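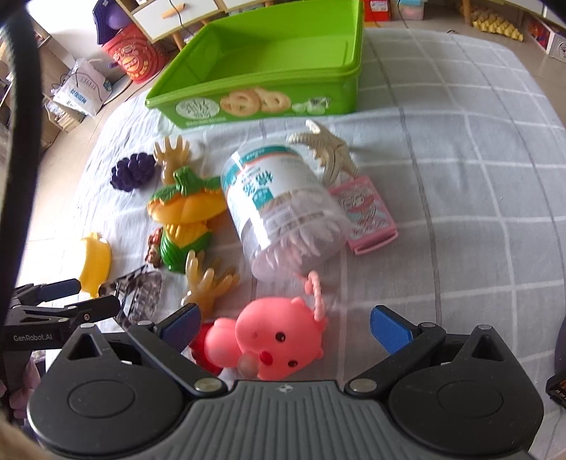 4. Saving your game and moving it between consoles

Print this page | E-mail this page
Posted July, by the Saketti manual desk

Saketti keeps 16 save slots on each memory card. The box calls this "unlimited adventuring". It's 16.

4.1 Making a save

1. Walk your character to a lantern post. You can't save anywhere else, whatever the loading screen hints.
2. Press and hold the left shoulder button until the post turns green.
3. Pick a slot. Empty slots show a dash.
4. Wait for the chime before you touch the power switch.

CAUTION: The autosave icon shows up whenever you enter a new world. It records your costume colour and your coin total. It does not record where you are. Treat it as decoration.

4.2 Copying a save to a second card

1. From the title screen, choose Options, then Cards.
2. Put the second card in slot B. A full save takes up 11 blocks, so check you have room.
3. Choose Copy and confirm twice. The second prompt looks identical to the first – it's a separate question, and cancelling it erases the copy.
4. Load the copy and look at your coins before you delete the original.

NOTE: The Ondeck travel card is advertised as compatible. We got it to read saves on two consoles out of three. Make of that what you will.

4.3 If a save won't load

Error 684 means the card is dirty or badly seated. Take it out, wipe the contacts with a dry cloth and try again. Error 1104 means the file is damaged. The "Repair" option on the Cards menu is supposed to fix this, but we've only seen it give back the Kpodo Caves level with no keys in your bag, and you need three keys to leave. You're better off starting from an older slot, if you kept one.

Contact Heltik player support | © Heltik. All rights reserved. | Back to top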